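Print this page | E-mail this page
12 shares | 3 comments

Wall Covering and Work Surface in a Small Work Corner: Project Report
Submitted 30/05/2018

1. Purpose

The project looked at how a patterned wall covering and a veined grey surface behave as a background for handling small household objects. The work was done in the Flernholm teaching room. The question came from an earlier exercise in which users complained that light-coloured items were hard to find on a pale bench.

2. Materials

The wall covering is a floral paper on a deep teal ground, sold as Gririne. It was chosen from 4 samples. The other three were a plain grey, a narrow stripe and a small check. The table surface is grey with white veining, ordered under the name Wudska. Both were fitted before the term's practical work began and were left in place throughout.

The first trials placed pale objects at the far side of the table, close to the wall.
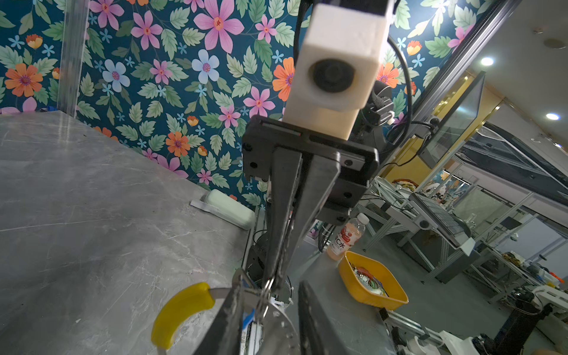
Awan commented on the draft of this section that a busy paper behind a work surface tires the eyes after an hour, and that the plain grey should have been kept as a control. The point is accepted. Only one covering was fitted, so the report cannot compare the floral paper with the grey under the same lighting.

3. Fitting and edges

Paper was hung from the corner outwards. Paste was left for 10 minutes before each length went up. The first length had to be taken down and hung again - the pattern repeat had been measured from the wrong end of the roll. The repeat is 40 cm, and this produced more waste than planned.
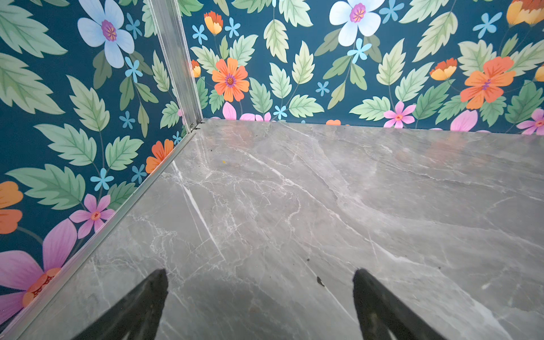
The weakest point in any papered corner is the lower edge, which takes knocks and cleaning water. A bare edge was ruled out at the planning stage. Silver aluminium trim runs along the bottom of the left wall and separates the paper from the marble surface, and an aluminium strip covers the corner where the two walls meet. Wiping was done with a damp cloth along the trim, never across it. Sealant was considered for the same joint but was not used, as it would have made later changes of paper difficult.

4. Visibility of objects

Each user was asked to find and pick up an object after looking away. No times were recorded, so the results are remarks only. Users reported that white and pale pink items stood out well against the grey. Thin items gave more trouble, as a fine line can be taken for a vein in the surface. Spectacles were named most often as the difficult object, in particular those without rims.

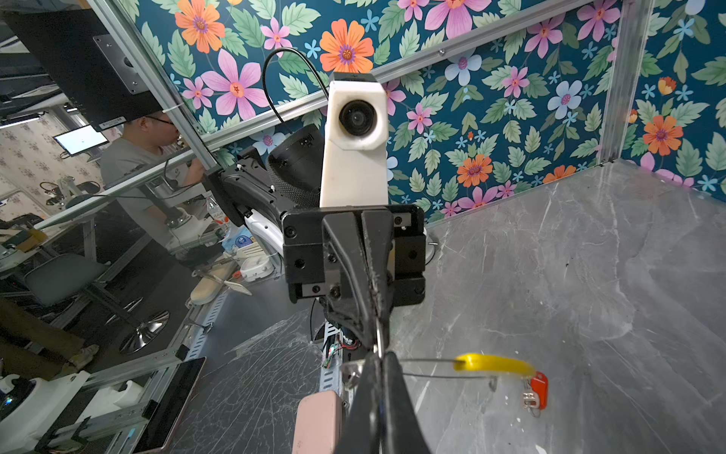
Clear lenses add to the problem by letting the pattern of the surface show through them. Two users said they looked for the coloured parts first and worked out the rest of the shape from there. A coloured tray was suggested as a simple remedy - it has not been tried.

5. Limits and further work

The trials used one surface, one paper and one set of ceiling lights. Sheen on the surface was mentioned by several users and should be checked with the lights dimmed. A second round is planned for October, with the plain grey paper on one wall and the same objects as before. Finding times will be recorded in that round, and thin objects will be tested separately from the others.

Contact | Copyright Flernholm project pages | Back to top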